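Open day at Usard, February 2022

The web studio Usard opened its doors to small business owners, and I went there with my colleague Afiq Wibisono. We are making a new site for Wellico, a shop with a cafe, and we wanted to see how other people organize such work.

The visit started at 5 and took 2 hours. Heriberto Valdovinos, who leads the design team, showed us the site they built for Verbruggen, a bakery with a small hotel upstairs. The old site had 49 pages, and many of them repeated the same opening hours. Now the bakery and the hotel have separate menus, but the address and the contact form are shared.
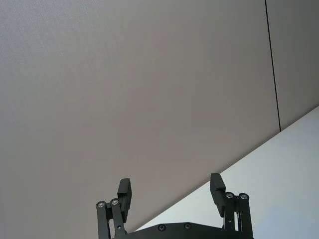
After this we could ask questions. I asked who writes the texts, the studio or the client. Heriberto answered that the client writes the first version and the studio makes it shorter – sometimes much shorter. Afiq wanted to know about the booking form. They use a tool called Etow, and he got a login to try it until July.

The part about hosting was too quick for me, and I could not write everything down. The slides will come by email. Coffee was good, parking was difficult – better to take the bus.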